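Re: [wimton-housing] Storing a spare mattress on edge, parquet floor

> I have a second quilted mattress that has to stay in the bedroom
> until the storage unit at Metent opens up in November. Floor is
> old parquet, short strips, varnished. I was going to lay it flat
> under the bed frame but the clearance is 13 cm and it won't go.
> Questions:
> 1) Is it OK to stand it on the long edge, or does it have to be
> the short one?
> 2) Does anything need to go between the edge and the varnish?
> 3) Is there a bag anyone can recommend?

Taking these in order.

1) Long edge. On the short edge the mattress is too tall for its own stiffness and the upper third folds over within a few days. On the long edge the load is spread over the full length and the height stays manageable. If yours has a pocket spring core, check the maker's sheet first. Some of them rule out edge storage beyond a few weeks. Plain foam and bonnell types are more tolerant, but foam will take a set along the bottom if it is left in one position. Turn it over onto the opposite long edge once a month.

Lean angle matters more than people expect. Too close to vertical and it walks away from the wall at the bottom, or tips when someone brushes past. Too far out and it sags in the middle. I pull the bottom edge out from the wall by a bit less than the thickness of the mattress and leave it there. The corners tend to lift where the piping curves, and I don't correct for that.

If the bottom slides, put something with weight and a soft cover against the face. Firm cushions on end work. Hard boxes mark the quilting, and a plastic crate will cut the piping if it shifts.

2) Yes, on varnish. A folded cotton sheet is enough. Do not use rubber-backed matting: the plasticizer migrates and leaves a yellow patch that only comes off with sanding. The same goes for the cheap foam drawer liner. With basket-weave parquet, look for raised strips before you slide anything over them. Lift, don't drag. A loose strip will come up with the sheet.

Keep the contact area out of direct sun if the window allows it. The exposed floor changes color and the covered part doesn't, and on a reddish finish the outline shows for a long time.

3) I used a Floveck mattress bag, bought as a pack of two. It is plain polyethylene with one open end. It does the job for transport, but I would not seal a mattress in it indoors. With the end taped, mine had condensation on the inside face by morning, on an outside wall. For a room that is slept in, leave it uncovered and vacuum it before it goes to storage, or use a cotton cover. The bag goes on the day the van comes.

My own arrangement has been the same since the second bed was taken apart, and I have not had any damp on the back.

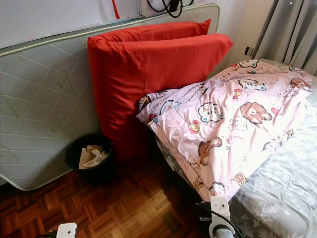

If the wall is an outside one, leave a gap at the top as well. A strip of batten or two felt pads will hold the mattress off the paint. Check behind it every couple of weeks with a flashlight. Gray spotting on the paint near the baseboard is the first sign, and at that stage it wipes off.

On making the rest of the room work: keep a clear path between the mattress and the bed if there is room for one. If there isn't, tuck the bedding in on that side before you turn the mattress, otherwise it ends up underneath. Small items like the trash can and shoes come out first.

For the storage unit, ask Metent which floor you are getting before you book the van. Unit 124 was up a flight of stairs with a turn in it, and a double went around only with the handles cut off. The ground floor ones on the Trevor side take a mattress standing on edge with no trouble. Inside height there is 2523 mm by my tape, and the door opening on mine was narrower than the listing said, so measure it.

There was a longer thread on bed disassembly earlier in the archive, message 156, with the bolt sizes.

--
wimton-housing mailing list
To unsubscribe, send a blank message with "unsubscribe" in the subject line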